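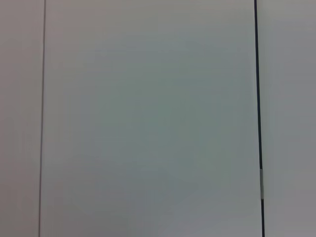
Figure 11. Center panel with the seam on each side.

Checking the panel gaps

Do this after the Tasness panels are hung and before you fit the trim.

1. Stand square to the center panel and compare the two seams from top to bottom. In Figure 11 the right seam is wider and darker than the left.
2. Loosen the fixings on page 21 by half a turn. Do not remove them.
3. Slide the panel toward the wider seam until the gaps match.
4. Retighten, working from the bottom up.
5. Wipe the face with a soft, dry cloth.

Note: Slight changes in tone across a pale panel depend on the room light. Check again in daylight before ordering a replacement.

CAUTION: Keep fingers out of the seam while a second person moves the panel.

For trim, go to page 29.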